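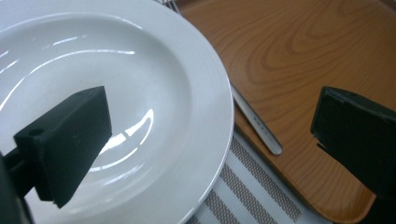

Tray line, grippers vs. hands

traycart_deb
Our kitchen sends up 300 trays a meal. Since January, 6 of us have been pulled off the line for part of each shift to set places with the Warneo hand grippers, so the arms can learn it. Same hourly rate. My question is what happens to the job after.

mollusk44
We did this at Jamska. Nobody got cut, but the two who left weren't replaced. Call that what you want.

r_kulkarni
I run training at a site like yours. Plates are the easy part. Forks and spoons take most of the time, and a person still checks every tray.
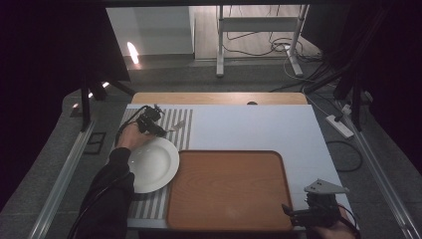
My wrists were sore after the first week, so ask for breaks in writing. Ours are every 40 minutes now.
Rajeshwari

mollusk44
Checking trays all day isn't the same job. I liked setting up. Standing there watching for a missing spoon is worse.

r_kulkarni
Some people here prefer it. Less lifting. I agree it's dull by the end of a shift.

traycart_deb
Does checking pay the same?

r_kulkarni
Here, yes. Get it on paper before they switch you over.

traycart_deb
Meeting with Yamuna Unnithan from HR at 9. Will ask about pay and breaks.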